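Filed under: Help > Shoe Care and Resoling

Grendari Resoling Service: Common Questions

Which shoes do you accept?
Welted and stitched shoes and boots, men's and women's. Cemented soles are accepted if the upper is leather and the heel seat is intact. Molded sneakers are not accepted.

How long does a full resole take?
Standard turnaround is 4 weeks from the day the pair is logged in at the Flarkitden workshop. Pairs received in September take longer, as boot orders peak that month.

What does it cost?
Prices are listed by sole type on the order form. Heel tips are charged separately unless ordered with a full resole. Return shipping is included.

How many times can one pair be resoled?
It depends on the welt. Most welts hold for two or three resoles before they need replacing. Our bench lead, Anong Wongsuwan, checks the stitch holes on every pair and will contact you before any extra work begins.

Do you match the original color?
Edges are dyed black, dark brown, or natural. Other colors are mixed by hand and may differ slightly from the original.
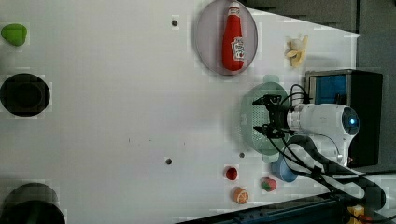 How should I pack my shoes?
Remove laces and shoe trees, wrap each shoe in paper, and use a rigid box. Put the order number inside the box and on the outside.

Can I cancel an order?
Orders can be canceled until the old sole is removed. After that point the full price applies. Write to Colm Dunne at the service desk and include the order number.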